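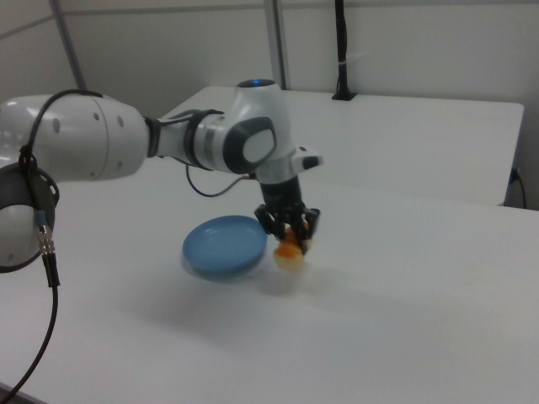
Research > Robotics > Evaluation reports > Section 4

4. Evaluation of the Fivier food handling kit

4.1 Scope of the trial

The Fivier kit is sold by Pichler as an add-on for light industrial arms. It comprises a two-finger gripper, a control module, and a library of grasp settings for soft and irregular foods. Pichler offers the kit to small producers of ready meals and to canteens that assemble plates to order. The trial reported in this section was carried out at the Manlow site in March and addressed a single question: whether the kit can pick up small prepared foods and set them down on tableware without a person stepping in.

The arm worked over a plain white tabletop. Tableware was limited to a round blue plate with a raised rim. The rim matters in practice, as the fingers must clear it on the way in and on the way out, and the grasp library makes no separate allowance for rim height. Operators entered this value by hand at the start of each session.

12 shares | 6 comments

4.2 Procedure

A total of 251 attempts were recorded. Each attempt consisted of an approach, a closing of the fingers, a lift, and a release. An attempt was scored as complete only if the item remained in one piece and came to rest on the intended surface. Items that tipped over after release were scored as complete but were noted separately. Finger force was kept at the setting supplied by Pichler for soft items, and no changes were permitted within a session.

Figure 4. The Fivier gripper at the plate during the trial.

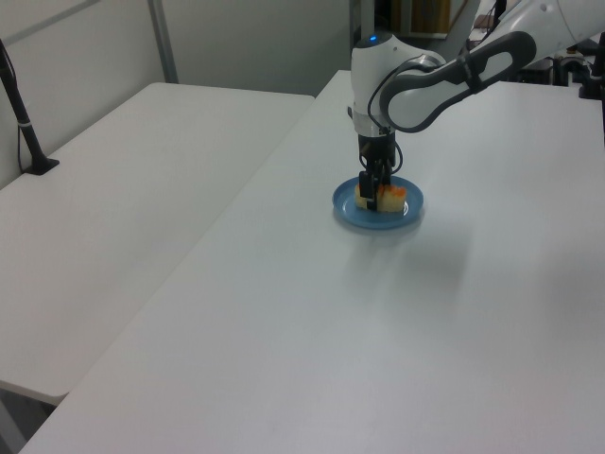 Approach speed was set at 70 percent of the value recommended in the manual. Preliminary work at full speed had led to small position errors at the moment of closing, and these errors were large enough to mark the surface of the softer items. The lower speed lengthened each cycle, and a buyer with high throughput needs should take this into account.

4.3 Observations

Setup was completed by two operators in a single morning. The instructions are clear on mounting and cabling but give little help with calibration, and the operators relied on the earlier Putia procedure for that step (see Section 3). Once calibrated, the kit held its settings between sessions.

Two kinds of failure were common. In the first, the fingers closed too high on a low item and slid off during the lift. In the second, the item stuck to one finger at release and landed off center. Wiping the fingers between attempts reduced the second kind. The grasp library has no setting that addresses the first, and operators corrected it by lowering the closing height in small steps.

Cleaning took longer than the product sheet suggests. The linkages above the fingers collect residue and must be brushed by hand. Pichler offers a cover for this part, but it was not included in the kit supplied and was not tested.

We use cookies to improve your reading experience. Accept | Manage settings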